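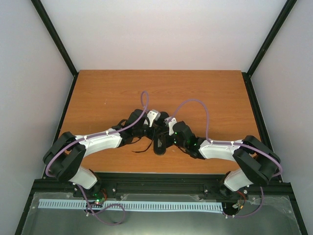
Sawsan Matar told me to expect a week of fumbling before the Talora kit gave me one usable example, and I'm happy to report she was too gloomy!

By Roel Goossens | September

I had 105 shoe demonstrations saved by Friday, and I threw out only 9 (my own clumsiness, mostly). Marking a bad take is one key press – lovely. The export menu is a muddle, though, and I do wish the manual covered laces.

4 comments | 103 shares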